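apexhunter71
So the Listatham short track series put out its new points format for next season and I've been grinning since breakfast. Regular season is 15 rounds, then the top eight go to a three-race shootout with points reset. Bonus points from heat wins carry over! That last bit is what sold me. Heats were dead last year once you had your grid spot sorted, and now every single one is worth fighting for.

looseinlooseout
I want to like it. But the 71 car led the standings from the second round on and won the title by a mile, and under this format one blown right front at Cleven wipes out the whole summer. How is that a season champion?

apexhunter71
They'd start the shootout with a pile of bonus points though. Go back and add up the heat wins, it's a 30 point cushion before the first green flag. You can have a bad night and still be in it, and meanwhile the car in eighth has a real shot. I love that!

cleven_turn3
Been sitting in the same seat at Cleven for years and the last race of the season always had the thinnest crowd, because the title was already settled. Put the final there with four cars still alive and you won't find a parking spot. Bring it on.

looseinlooseout
Sure, for the crowd it's great. I'm talking about the teams. Some of them can't afford fresh tires for three big races in a row in October.
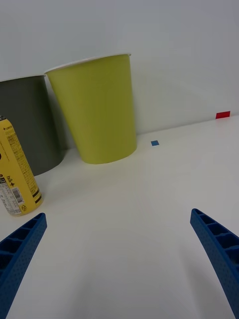

And the travel is worse too. Imstead to Cleven and back to Imstead, with a haul in between that eats a whole day. If they'd run the shootout at two tracks that are close together I'd complain a lot less.

gridwalker
Does anyone know how the tiebreaker works? The PDF says "most wins" but doesn't say if shootout wins count ahead of regular season wins.

apexhunter71
Shootout wins first, then regular season, then best finish in the final. It's on page two under the Lim Cup rules, they share the same wording.

gridwalker
Found it, thanks. Funny thing, last year's champ finished on 937 and second place was so far back that no tiebreaker on earth would've mattered. I'm with apex on this one, let's have a fight at the end.

looseinlooseout
Fine, I'll be there with my scanner and a hot dog like always. Still think a full season total is the fair way to do it.

cleven_turn3
Save me a hot dog. Turn three, top row, bring a coat!

Contact the moderators | Copyright the forum and its posters | Back to top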